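Changes to hygiene visits and recall reminders at Julstead Dental

From September, the way we book and remind patients about cleanings is changing at both of our locations. If you already have an appointment on the books, it stays as it is and you don't need to do anything. The rest of this item is for patients who are due for a visit in the fall or winter.

Longer cleaning appointments

The standard adult cleaning has been a 45-minute slot for as long as most of our staff can remember. It will now be 56 minutes on the schedule. The odd number comes from the booking software, which works in blocks of eight. Patients have told us that visits felt rushed when x-rays were due on the same day, and our hygienists have said the same. The longer slot leaves room for x-rays, gum measurements and a conversation with the dentist at the end.

Children under 12 will keep the shorter appointment. If your child needs sealants or a fluoride treatment, please say so when you book and the front desk will add the time.

Longer slots mean fewer of them in a day. To make up for it, the Almont office will open at 7:30 in the morning instead of 8:30, and the Clestel Street office will keep one hygienist on until 7 in the evening. Early and late appointments go quickly, so call ahead if those are the only times that work for you.

Reminders

We are moving to a new reminder system. Under the old one, patients got a postcard, then a phone call, then sometimes a second phone call after they had already confirmed. A number of you complained about this, and you were right to.

With the new system you will get one text message or email two weeks before your visit and another two days before. Reply C to confirm. Once you confirm, the messages stop. If you would prefer a phone call, tell the front desk and we will mark your chart. Postcards are still available for patients who want them – we mail around 220 a month and have no plans to drop them.

Please check that we have your current cell number. When we ran a test of the new system, 684 of the numbers on file came back as disconnected or as landlines that can't receive texts. You can update yours by calling either office or by filling in the short form at the front desk.

Missed appointments

Our policy has not changed, but we get asked about it often. We need one full business day's notice to cancel or move a visit. The first missed appointment is noted in your chart with no charge. After 3 missed appointments in two years, we will ask for a deposit before booking another one. The deposit goes toward your bill when you come in. Illness and family emergencies don't count, and we would much prefer that you stay home if you have a fever or a bad cough.

If you can come in on short notice, ask to be put on the call list. Openings come up most weeks, usually in the middle of the day.

Staff news

Pui-shan Chu has joined the Almont office as a full-time hygienist. She worked in a children's practice before coming to us and will see both adults and children. She speaks Cantonese and English. New and existing patients can ask for her by name, although for the first few weeks her schedule will be lighter while she learns our charting system.

Dr. Chang will be away for part of September for continuing education. Dr. Chang's patients with an urgent problem during that time can be seen by any of the other dentists. Calls after hours go to the same number as always, and the dentist on call will phone you back.

Between visits

Several patients have asked us about snacks, mostly for children but also for themselves. Sugar gets most of the attention, but starchy foods matter too. Crackers, chips and pretzels break down into sugars in the mouth and tend to pack into the grooves of the back teeth, where they can sit for a long time. How often you eat them makes more difference than how much. A handful with lunch is easier on your teeth than the same amount eaten a few at a time through the afternoon.

Drinking water afterward helps clear away what is left behind. Cheese, plain nuts and raw vegetables are good choices for a snack between meals. There is no need to brush after every snack – twice a day with a fluoride toothpaste, plus cleaning between the teeth once a day, is what we recommend for most adults. If you have dry mouth from a medication, mention it at your next visit. Dry mouth raises the risk of decay and there are rinses and gels that can help.

Insurance cards

If your plan changed over the summer, bring the new card to your next visit or call us with the details ahead of time. We can check your coverage before you come in, but we need at least two business days to hear back from most plans. Benefits that run on a calendar year usually don't carry over, so anyone with treatment still to finish may want to schedule it before the December rush.
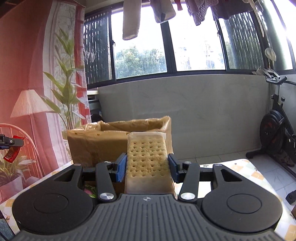 Crackers are best eaten with a meal.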